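Zuletzt aktualisiert: Februar, 14:20 Uhr

Farne aus dem Schiefer: Neues von der Halde Caldeira

Ihr Lieben, ich habe euch im letzten Brief versprochen, endlich von den Pflanzenfossilien zu erzählen, und diesmal halte ich mich dran. Es geht also um Farnlaub, um Schachtelhalme und um sehr viel schwarzen Schiefer unter den Fingernägeln. Wer auf Saurier wartet, muss sich bis zur nächsten Ausgabe gedulden (oder länger, im Karbon gab es nämlich noch keine!).

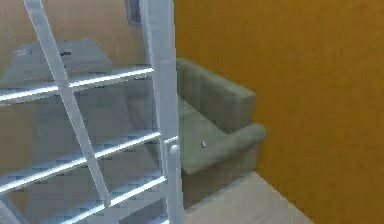
Wiebke Lohoff
Redaktion Fossilienbrief, Sammlung und Präparation

Die Halde Caldeira kennen einige von euch noch von unserer Herbstfahrt. Alter Bergbau, ein steiler Hang, unten ein Bach, und dazwischen liegt alles, was man früher beim Kohleabbau nicht haben wollte. Genau das wollen wir. Der Schiefer über den Kohleflözen steckt voller Blätter, die vor etwa dreihundert Millionen Jahren in einen Sumpf gefallen und schnell genug vom Schlamm zugedeckt worden sind. Wenn man eine Platte richtig erwischt, klappt sie auf wie ein Buch, und auf beiden Seiten liegt dasselbe Fiederblatt, einmal als Abdruck und einmal als Gegendruck. Ich mache das nun schon ziemlich lange und quietsche trotzdem jedes Mal.

Seit dem Sommer läuft dort unser Projekt Enano. Wir wollten wissen, ob man auf der Halde noch erkennen kann, aus welcher Schicht das Material stammt, obwohl alles durcheinandergekippt wurde. Dafür haben wir den Hang auf einer Länge von rund 200 Metern in Felder geteilt und aus jedem Feld Platten eingesammelt, auch die hässlichen. Gerade die hässlichen! Sonst schleppt man bloß die schönen Wedel nach Hause und wundert sich später, warum in der Liste angeblich nur Farne vorkommen.

Bis jetzt stehen 351 Platten im Verzeichnis. Davon habe ich 60 selbst auf dem Tisch gehabt, der Rest verteilt sich auf andere fleißige Hände. Ganz vorne liegen erwartungsgemäß die Samenfarne, also diese Pflanzen, die aussehen wie Farne, sich aber mit Samen vermehrt haben. Neuropteris ist überall, meistens in Form einzelner Fiederchen, die so herumliegen, als hätte jemand Konfetti geworfen. Danach kommen die Schachtelhalme: längs gerippte Stängelstücke von Calamites und dazu die sternförmigen Blattquirle, die man Annularia nennt. Dass beides zur selben Pflanzengruppe gehört und trotzdem verschieden heißt, hat mich am Anfang wahnsinnig gemacht. Man findet bei fossilen Pflanzen eben fast nie das ganze Gewächs, und so hat jedes Teil erst einmal seinen eigenen Namen bekommen. Blatt, Stamm, Wurzel, Zapfen, alles extra.

Spannend wird es bei den Schuppenbäumen. Im oberen Teil der Halde haben wir Rindenstücke mit den typischen rautenförmigen Blattpolstern, im unteren Teil bisher kein einziges. Dafür gibt es unten auffallend viele Stigmarien, das sind die Wurzelorgane derselben Bäume, mit runden Narben in lockeren Spiralen. Meine Lieblingserklärung wäre, dass unten Material aus dem Liegenden gelandet ist, also aus dem alten Wurzelboden unter der Kohle, und oben das aus dem Hangenden. Das würde auch zum Gestein passen, denn die Stücke von unten sind viel weniger sauber geschichtet und zerfallen in unförmige Brocken. Bewiesen ist damit noch gar nichts. Ein paar Felder fehlen uns noch, und ausgerechnet dort liegt Brombeergestrüpp.

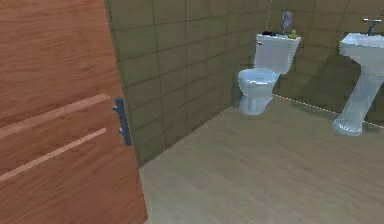
Holztür mit zwei hellen Querstreifen, dahinter das Bad.

Jetzt noch etwas zur Präparation, danach fragt ihr ja immer am meisten. Pflanzen auf Schiefer sind undankbar, weil zwischen Fossil und Gestein oft nur ein hauchdünner Kohlefilm sitzt. Wer da mit grobem Gerät drangeht, hat hinterher eine sehr glatte schwarze Platte. Ich arbeite mit dem Trotik, das ist unser kleiner Druckluftstichel, und zwar wirklich nur am Rand, um Überdeckung abzunehmen. Für die Fläche selbst nehme ich eine Nadel und einen weichen Pinsel. Bitte kein Wasser, bevor ihr an einem Reststück probiert habt, wie der Schiefer reagiert! Manche Platten von Caldeira vertragen das wunderbar, andere blättern nach dem Trocknen auf wie Blätterteig.

Zum Festigen hatten wir im Winter zwei Versuchsreihen mit Pralico. Stark verdünnt zieht es gut ein und man sieht fast nichts davon. Weniger stark verdünnt glänzt die Platte leider wie frisch lackiert, und unter schrägem Licht erkennt man die Blattadern schlechter als vorher. Ich bin deshalb wieder sehr sparsam geworden und festige nur noch Stücke, bei denen sich schon Schichten lösen. Aufbewahrt wird liegend, auf Schaumstoff, mit Zettel. Und der Zettel kommt an die Platte dran, bevor die nächste ausgepackt wird. Zwei wunderschöne Annularien in meinem Schrank haben keine Feldnummer mehr, und für Enano sind sie damit wertlos – hübsch sind sie natürlich immer noch.

Eine Bitte habe ich auch. Wer noch Funde von früheren Fahrten zu Hause hat, möge sie doch einmal durchsehen. Uns helfen auch Stücke ohne genaues Feld, wenn wenigstens klar ist, ob sie von oben oder von unten am Hang stammen. Ein Bild bei Streiflicht reicht völlig, dazu ein Maßstab und, falls vorhanden, die alte Beschriftung. Lampe flach von links, Raumlicht aus, dann kommen die Adern am besten heraus. Mit Blitz von vorne sieht man bei schwarz auf schwarz praktisch gar nichts. Schreibt ruhig eure eigene Bestimmung dazu, auch mit Fragezeichen. Ich habe selbst monatelang ein Stück Calamites als »Rinde, unklar« geführt und mich dann sehr geschämt.

Die nächste Begehung ist für das Frühjahr geplant, sobald der Weg am Bach wieder trocken ist. Festes Schuhwerk, Schutzbrille, Zeitungspapier zum Einwickeln und etwas zu essen, denn oben gibt es nichts. Gesammelt wird nur auf den abgesteckten Feldern, die Genehmigung gilt ausschließlich dafür. Wer mitkommen möchte, antwortet einfach auf diesen Brief, Treffpunkt und Termin schicke ich dann herum.

Und bringt Gartenscheren mit, wegen der Brombeeren.

Sie erhalten diesen Newsletter, weil Sie sich dafür angemeldet haben. Eine Abmeldung ist jederzeit möglich.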